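Home – Gallery – Laundry and linen

The T-shirt drawer, June

A lot of you asked after the last gallery (the airing cupboard one) when I was going to get round to T-shirts, so this is it, the T-shirt page! I've put it off for ages. Sheets are big and satisfying and towels more or less fold themselves, but a T-shirt is a slippery little thing with two sleeves that want to go their own way, and I've changed my mind about how to do them more often than I've changed the curtains.

I had 43 T-shirts when I tipped everything out. That's with the decorating ones and the ones I sleep in, and before you write in, yes, I know. They'd been living in a drawer that was built for half as many, and every morning I'd pull one out from the bottom and bring up six more with it, and by the end of the week the whole lot looked like the inside of a hedge.

So I had a sort-out first. Fourteen went into a bag for the charity shop, and eight were too far gone for that and have been cut up for dusters. I always cut dusters from the back panel, by the way, so you get a good big square with no print on it. The print on the front goes stiff and just pushes the dust along.

I kept anything I'd worn since Easter, anything I'd be cross to find missing, and two that don't fit and never will but came from a holiday I liked. You're allowed two.

Then the cloth. I won't fold on a bare table any more – cotton skates about on it and you spend your whole time chasing the hem. A tablecloth gives it something to hold on to. The flowery one is my favourite for this, white with grey-green sprigs and peachy orange flower heads, and I'd much sooner look at that than at a tabletop for an hour. Boglárka Illés wrote to ask where it came from and I'm sorry to say I got it from Zovora when they still had the shop by the station, and I've never seen the pattern since. If anybody comes across it, do tell us both.

Give the cloth a shake and smooth it before you start. A ruck underneath comes straight through a thin T-shirt, and you'll keep patting away at a crease that isn't in the shirt at all.

Now, spreading out. I used to skip this and fold in the air, holding the shoulders and flapping (my mother did it that way, and beautifully, but she had longer arms than me). Lay the thing down instead and get the body into something like a rectangle before you worry about anything else. Run your palms from the middle outwards. Side seams want to be at the sides, which sounds daft until you've got an old one that has twisted in the wash, when they'll wander round to the front whatever you do. With those I ignore the seams completely and go by the neck.

Sleeves last. I don't mind them sticking out at odd angles while I'm sorting the body. They'll be folded in anyway and it only takes a second to turn each one back.

Tharun Shetty sent me a long and very good letter about doing thirds instead of halves, and I've gone over to his side. You bring one side in as far as the middle of the neck, sleeve laid back on itself, then the other side over the top, and you've a long strip. Hem up to just short of the collar, then fold over again, and again if your drawer is shallow. It should stand up on its own edge. If it flops, it's either a very soft old shirt or you've left air in it, so press down and have another go.

I stand mine in rows like files, darkest at the back. I did try the Skukell dividers and they're fine, nice and firm, but my drawer is an awkward depth and I ended up with a gap at the front that filled with socks. Shoeboxes with the lids off do me just as well, and I had those in the wardrobe already.

A few odds and ends from people's letters. Guadalupe Quezada rolls hers, all of them, and says she'd never go back; I find rolled ones unroll as soon as I look away, but hers are packed in tight and perhaps that's the trick. Gumaro Ventura wants to know about long sleeves. Same thing, only the sleeve goes in along the body and then turns down at the elbow, so you don't get a big lump at the shoulder. And for whoever asked about polo shirts, button the top two first, and fold with the buttons facing down.

I do mine after tea with the radio on, and I do the plain ones first. Plain colours are the easiest to learn on, since there's no picture on the front you're trying to keep whole, and a nice bright one shows up well against a pale cloth. The teal is the one I practised on, spread out flat on the flowers, body up, sleeves every which way, still to be straightened. 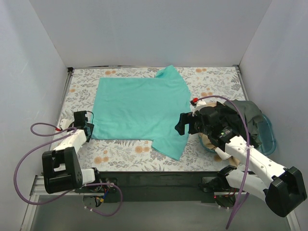 Once I'd got the hang of the plain ones I did the striped lot, and those are a treat, you can use the stripes to keep yourself level. Next month I'm doing pillowcases and the button box, so send me anything you've got on either, and if you can tell me how to store a duvet cover with its own pillowcases without the whole bundle falling out on my head, I'd be very glad to hear it.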